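The Case for Keeping Utensils Upright

Drawer storage for cooking utensils is the default in most rental kitchens and in nearly every catalog kitchen. I think it is a poor default. A vertical holder with open compartments does the job better for long items, takes less space, and makes its own problems visible, which a drawer does not.

Start with geometry. A standard cutlery tray is divided for forks, knives and spoons of table length. A cooking chopstick or a spatula is longer than the slot. It gets placed diagonally, over the dividers, and the next item goes on top of it. After a few weeks the tray holds one layer of sorted cutlery and one layer of unsorted tools, and the upper layer has to be moved to reach the lower one. The usual fix is a deeper drawer. A deeper drawer adds a third layer.

Stood on end, the same tools need only a footprint the size of the holder. My own, sold under the name Istus, replaced a drawer that was 300 mm wide and had to be emptied once a month to find the peeler. The peeler, being short, still lives in a drawer. I don't claim that everything should stand.

The second point is drainage. Utensils go into storage damp more often than people admit. A closed drawer with a felt or cork liner holds that moisture against wood, and wood handles go gray and then split at the end grain. A holder with a perforated lower section lets air in at the point where water collects. The holes have to be low. I have owned a Bakar holder with a ring of decorative slots near the rim and a solid base, and it kept a spoonful of cloudy water in the bottom at all times. Holes near the rim ventilate the part that was already dry.

There is an objection that open storage collects grease and dust. It does, if the holder stands next to the burners. Move it. A dining table or a side counter within a few steps of the stove is far enough to stay out of the spatter and close enough to reach during cooking. Tools used daily don't sit long enough to gather dust, and tools that do gather dust are telling you they can leave the kitchen. In a drawer the same tools would stay for years.

Two compartments are enough for a household that cooks at home most nights. Single-compartment jars let everything fan out in one direction and tip when the load is uneven. Holders with five compartments, such as the larger Usuga model, assume a level of sorting that stops within days, and the narrow sections are hard to clean without a bottle brush. Two sections allow one rough division. Mine is serving and stirring tools on one side, chopsticks on the other, and it has drifted a little without causing any trouble.

On material I have only a mild opinion. Ceramic is stable but chips on a stone counter. Steel is fine and loud. Plastic is light, which is a fault when it is empty and no fault once it is loaded. It can be washed in the sink with everything else. 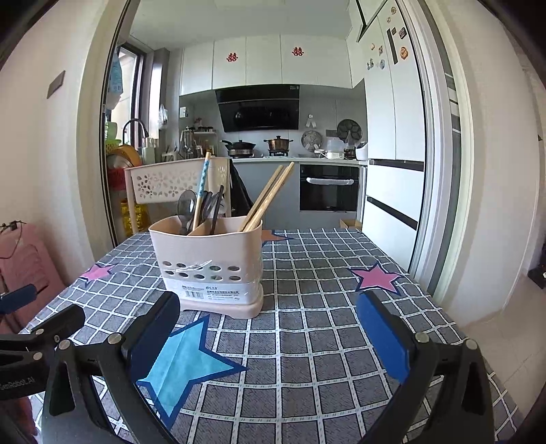 How often should a utensil holder be washed?

Once a week is enough for most kitchens, with hot water and dish soap, and the base should be left upside down until it is fully dry. If there is any slime around the drainage holes, shorten the interval and check whether the utensils are going in wet.

The remaining question is which end goes up. For spoons and spatulas, handle down keeps the working end clean of hands and lets you identify the tool by its head. For chopsticks it depends on the holder. With a perforated base I put the tips up. With a solid base I would want them up even more, and would also want a different base.

A tray insert from Junard, which I used before, came with a printed diagram showing where each item should lie. I followed it until May of that year. The vertical holder came with no instructions. Buy one taller than half the length of your longest chopsticks, stand it away from the stove, and use the freed drawer for foil and baking paper.

22 September 2022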